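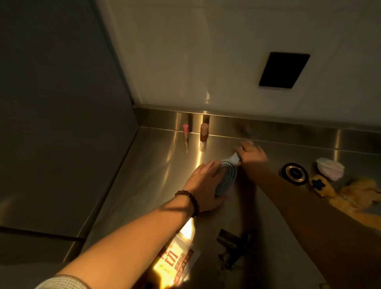

What do you need to build a small robot arm at home? A table that does not move, a power supply, a set of motors, and more evenings than you planned.

I learned the last part in Jaber, where I visited the open day of the Stestudness workshop on Jun 15, 2024. It is a shared place above a bicycle shop. Members pay a monthly fee and keep their projects on shelves in the back room. I took the train from Lestance and walked the rest, uphill.

My reason to go was the arm called Zaltano. I have read the build notes for it since last September, and my own copy at home is only half ready. At Stestudness they have finished 3 of them, and on the open day two were running. The third had its shoulder open on a bench so that visitors could look at the gears. I stayed at this bench the longest.

The arm sorts small parts from one tray to another. It is slow. One member told me that the first version dropped almost every screw, and the gripper fingers were changed many times before it became better. The fingers now are printed in a soft material, with thin lines on the inside. I was allowed to touch them. They feel like the sole of a sports shoe.

On the wall they have a list of every part, 192 lines long, with the shop and the price for each. I asked if I may copy it and they said it is already on their web page, I only did not scroll down enough. The motors are the biggest cost. With the tools not included, one arm was near the price of my last laptop, so I was glad that I buy slowly.

What helped me most was the talk about cables. In my build the cables always catch on the elbow when the arm turns back. They showed me that they leave a loop at each joint and fix it on both sides of the loop, never on the joint itself. Extra length is wound flat and tied near the base. Also they put a number on both ends of every cable before anything is closed. I had not done this, and now I must open my base again.

There was a second room with a mobile robot which should carry tools between the benches, but the battery was charging and I did not see it drive. The soldering corner was full of children and I could not come near.

Coffee was good, cake was finished by the time I arrived. The entrance is free, but the stairs are steep and there is no elevator. If you go with a build of your own, bring the part that does not work in a bag. Two visitors did this and both got help at the bench for a long time. My elbow joint stayed at home, and I will take it with me for the next open day.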